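4.2 Where the crockery goes

The literature on shared kitchens assumes that people put things back where they found them. Our participants had plainly not read it. Over 90 days we logged 206 returns of plates, bowls and mugs across the two sites, Skatov and Dodar, and coded each by the shelf on which the item ended up. Labels were fixed to every shelf at Dodar on 29th January. Skatov had none, and served as our control in the loosest sense of the word.
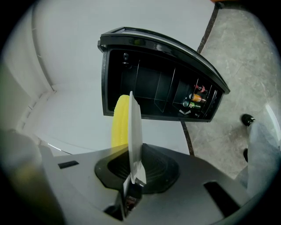

The labels had an effect, though hardly the one promised by Nigatu, the storage scheme we had adopted. Plates drifted upwards. In interviews, people described the top shelf as "proper" and the bottom one as "for things I don't care about", a ranking that appears nowhere in the scheme and that we had no code for until the second round. Mugs obeyed no ranking at all. Nearly 20 of them were never returned to any shelf and had to be entered under "desk", a category we had first set up as a joke.

Cupboard doors turned out to matter more than labels. Where a door was habitually left open, items were placed at eye height, in the first gap that presented itself. Where it was kept shut, people who had gone to the trouble of opening it tended to read the label as well, and a few even complied.

Figure 2. Black cabinet with its door open; a white plate on the upper shelf.

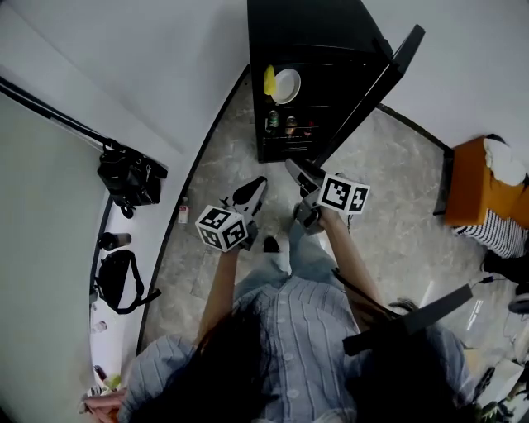 Hae-won Ok

We coded placements separately and then compared notes. Most disagreements concerned bowls, which Sang-wook Min counted as plates if they were shallow and I did not. We settled on depth as the test, bought a ruler, and recoded the Skatov returns from the start. The ruler is still missing, and has been entered under "desk".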